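Hilo: normas de captura con pinza de mano en mesas de oficina. Es lo que aplicamos en Betodia desde febrero.
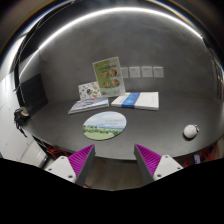 1/ Antes de grabar
Se inventarían los objetos del tablero por clase: libros, cuadernillos verticales, tapetes, objetos pequeños. Lo fijo a la pared (placas, luz) va en lista aparte y no cuenta como manipulable.

2/ Pinza abierta al inicio
Toda toma empieza con los dos dedos separados y sin carga. Si el primer fotograma muestra contacto con un objeto, la toma se descarta.

3/ Separación
Dos libros tumbados y próximos se admiten si queda una rendija visible entre ambos. Sin rendija se etiquetan como «contiguos» y pasan a otro lote.

4/ Texto
Una portada borrosa se anota como «ilegible». Prohibido completar el título de memoria, aunque el anotador conozca el libro. En la revisión de Mersha hubo que rehacer 20 etiquetas por esto.

5/ Cables
Se declaran siempre, también los del fondo. Ninguna trayectoria cruza la zona de cables.

6/ Revisión
2 anotadores por toma, sin verse las etiquetas. Si discrepan en más de 4 campos, decide un tercero. Plazo: 6 días.

La plantilla es la de Imetari con el campo de oclusión añadido.

Comentarios

pinza_y_par: ¿La oclusión la anotáis en porcentaje o por niveles?

lab_sur: Nosotros en Drustcombe pedimos la rendija también para objetos apoyados en la pared.

rmk_control: El punto 4 debería ir el primero.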